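How to clear out a small shared fridge

Every shared workroom has a fridge, and every shared fridge has a tub in it that belongs to somebody who left in June. We have had a small one at Drerosura since the move from Trornham, and for most of that time it was cleaned by whoever lost their temper first. The method below was worked out by Ifigeneia Panagiotou and me. It takes an hour if you are quick and a morning if people keep coming over to ask what you are doing.

You will need: a washing-up bowl, two cloths, washing-up liquid, bicarbonate of soda (85p at the shop in Ultcombe), an old toothbrush, sticky labels, a marker pen and a bin bag you are prepared never to look into again.

Step 1. Give notice

Put a note on the door the afternoon before. State the time plainly: anything without a name on it at nine in the morning goes in the bin. Do not write "please could everyone try to". We tried that wording for a year and it was taken as a greeting.

Fotini Tzanetos will tell you she never saw the note. Let her have her yoghurt back, once.

Step 2. Make somewhere to put things

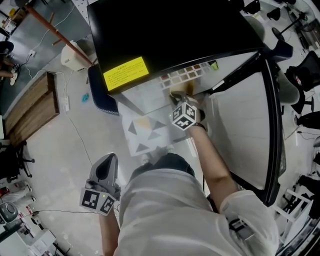

Unloading a fridge on to the floor is how jars get kicked, so clear a surface before you open the door. It needs to be close enough that you can turn and put something down without a walk. A glass table wipes clean in seconds, and one with a curved edge, like ours, is kinder to the hip when you forget it is there. Lay a cloth or an old tray on the bit you mean to use for anything that drips. Jars go at the back, tubs at the front, and anything you would rather not identify goes straight in the bag.

Move trailing cables out of the way too. You will be carrying a bowl of water shortly.

Step 3. Switch off and empty

Turn the fridge off at the wall and pull the plug. Start at the top and work down. Read the dates as you go and make three groups: keep, bin, and ask. The last group should be small. If it is bigger than the other two you are being sentimental.

Sauces deserve a firm hand. Melina Chatzigeorgiou once defended a bottle of chilli sauce on the grounds that it "doesn't go off", and it may well be that it doesn't, but it had welded itself to the shelf and had to be freed with a butter knife.

Step 4. Wash the loose parts

Take out whatever lifts out. Wash it in warm soapy water in the sink, rinse, and stand it up to drain. Glass shelves need to come up to room temperature first or they may crack.

Step 5. Wash the inside

Stir a tablespoon of bicarb into a litre of warm water. Wipe down the walls, then the floor of the fridge, then the inside of the door. The toothbrush is for the corners and the folds of the door seal, where the crumbs of several administrations have gathered. 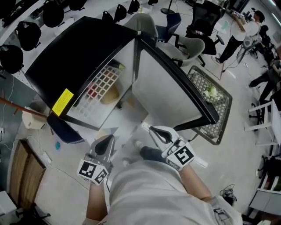
Go over everything again with a clean damp cloth, then dry it. Leave the door open for ten minutes while you label. If there is a drain hole at the back, poke it gently with a cotton bud. A blocked one is usually behind the mysterious puddle that everybody blames on Aldana Pereyra's salad.

Step 6. Put it back

Wipe each jar before it goes in. Raw anything goes at the bottom, milk wherever it is coldest, and leave a gap at the back so the air can move. Write a name and a date on every tub, including your own. Initials won't do if you have both a Fotini and a Fred.

Plug it in, turn it on and give it a couple of hours before you trust it with anything delicate. Hang on to the marker pen and tie it to the door handle with string. Ours has been stolen 9 times, and the string went with it twice.

Evanthia Tzanetos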